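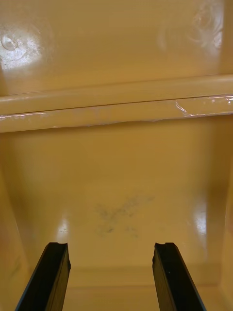 Inside a tan-yellow plastic container.

Rental notes: what changes for landlords and tenants in Trumedwood

The new rental registration rules took effect in Trumedwood in January, and we have had enough calls at the Brimus office that it makes sense to put the answers in one place.

Every long-term rental inside the town limits now has to be registered with the housing desk before a lease is signed or renewed. The fee is $100 per unit, paid once a year. A duplex counts as two units even if the owner lives in one side, but the owner's side is exempt once the residence form is filed. Leases that were already running can continue to their end date, and the unit has to be registered by the time of renewal.

Single rooms rented inside an owner's own home are not covered. Garage apartments and backyard cottages are covered if they have their own kitchen. We had a long back-and-forth with the town over what counts as a kitchen. The answer we got was a sink plus a permanent cooking appliance. A microwave on a shelf does not count.

Inspections

Registration does not trigger an inspection right away. The town will visit each unit on a rotating schedule, and owners will get a letter 8 days ahead. Tenants have to be told as well, in writing, and an email is fine. Davoud Rostami in our management department has gone through two of these visits already and reports that the inspector spent most of the time on smoke alarms, stair railings and the water heater. Bedroom windows that had been painted shut were written up at one of the addresses. The owner had a month to fix them.

If you own on the Irkness side of the creek, check your tax bill before you do anything. Part of that neighborhood is still county land and the town rules do not apply there. The line runs behind the lots on the east side of Abbasi Street, so neighbors across the road from each other can be under different rules.

Deposits

The other change people ask about is the security deposit. It is now limited to one month's rent, and pet deposits are included in that limit — you can no longer stack them. A landlord holding more than one month on an older lease does not have to refund the difference until the lease renews. At renewal, the extra can be returned by check or credited toward rent, whichever the tenant picks.

Missing the registration deadline can cost up to $2,000. Ladan Jalali asked the housing desk if first-time lapses would get a warning, and was told that it would be decided case by case. We would not count on it.

The market in brief

Two-bedroom apartments near the center are still going quickly. Smaller houses are sitting longer than they did last winter, mostly the ones without parking. Owners who dropped the price early found tenants; those who waited are now looking at an empty house in the slowest part of the year. One cottage on Abbasi Street rented within a week after the owner took $700 off the move-in cost.

Registration forms are at our front desk, and Raluca Preda can help fill them out on Tuesday afternoons. Bring the parcel number and a copy of your current lease.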